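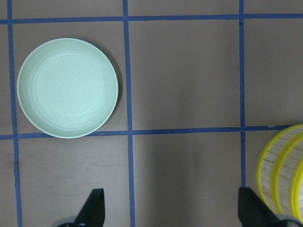
A mint-green plate between strips of blue tape on a tabletop.

Blue tape and a mint-green plate: table-setting night is back at Olatunji Hall

28 Apr 2021

If you've walked past Olatunji Hall lately and wondered why there's blue masking tape on the tables, I can fill you in. The Prarkska Supper Club is getting ready to open again after a long break, and they're working out where everything goes with tape before they commit to anything.

I stopped by last night to have a look and ended up staying 2 hours (I only meant to return a casserole dish!). The idea is pretty simple. You run strips of masking tape up and down the table, then across, and you get a grid of boxes. A plate goes in one box, and the next box over is for whatever else you need – bread, a glass, your elbows. Then you sit down and see if you hate it.

The plates are a pale mint green, and I have to say I like them a lot. They've got a slightly raised rim and faint rings going in toward the middle, and a matte, speckled look that makes even a plain table seem a bit more cheerful. The club bought 53 of them secondhand when the Uren Street cafe closed, and they've been sitting in boxes in the back hallway ever since. I'd forgotten they existed.

One plate takes up most of a box, which started a fairly lively discussion about whether the boxes should be bigger. Bigger boxes mean more room for serving dishes but fewer seats per table, and the club had a waiting list the last time it ran. My own vote was for bigger boxes. I like to spread out, and I always want a second roll.

The tape isn't perfect, by the way. There are wrinkles and bubbles in it, the strips wander a little, and there's a torn end where two of them meet. It's all coming up before the first supper anyway, so I wouldn't worry. If you've got a steadier hand than whoever did it, they'd love to have you.

Once the layout is settled, it'll get copied onto paper place mats. Zovent, the print shop next to the laundromat, is running those off at cost, and the club has raised $541 toward the mats and some new serving spoons. The old spoons went missing a while ago and I'm not pointing fingers, but please check your drawers.

There'll be 7 tables to start with, and suppers are planned to begin in September, once the kitchen has its new sink. Sign-up sheets will be on the board inside the front door. You can put down a whole table or just yourself – singles get seated together, and that's always been the loudest corner of the room. Bring your own napkin if you're fussy about cloth ones.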